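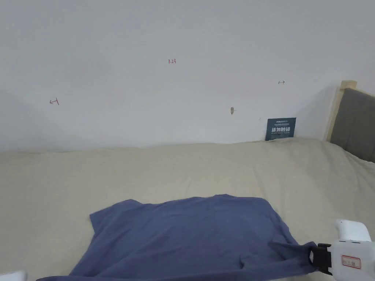 Which batch do we keep feeding for the fall bakes? The Dranik starter, at 60 percent water, until the Warrier flour runs out.

Print
E-mail

Notebook, Grondetcombe bakehouse, May 2019

Fed both starters at 6 this morning and again after lunch. The Dranik jar doubled by the second feed and smelled of yogurt. The Bornitance jar is slower and has a sharper smell, close to nail polish, so it gets a bigger share of fresh flour tomorrow. I wrote the new ratio on the lid.

Mixed one test dough from each. Same flour, same salt, water at room temperature. The Dranik dough held its shape after the third fold. The other one spread in the tub and stuck to the scraper - I think it was overripe when I used it. Wajid thinks the flour is weak. We have two sacks from the same delivery and I will open the second one before blaming the mill.

Loaves went in at the usual heat with the lid on, then lid off for the last part. Crust good on both. Crumb on the Dranik loaf is even, with a slightly gummy strip near the base. Either it was cut too soon or it needed longer. Sakda cut it while I was washing up, so no cooling time noted. Please write the time on the board before cutting anything.

Scale drifted again. A 362 gram piece read differently when I turned the pan around. New batteries are in. If it happens again use the old balance for salt and keep the digital one for flour.

To do:
- sieve the rye before weighing, there were lumps
- dry some of the Dranik starter on parchment as a backup
- move the proofing tubs off the floor
- ask Wajid for the Warrier invoice, the one numbered 3,953
- repeat the Bornitance dough with a younger starter, same folds

Sakda wants to try a seeded loaf in September. Fine by me, but the plain one has to come out the same twice in a row first. Next feed is mine.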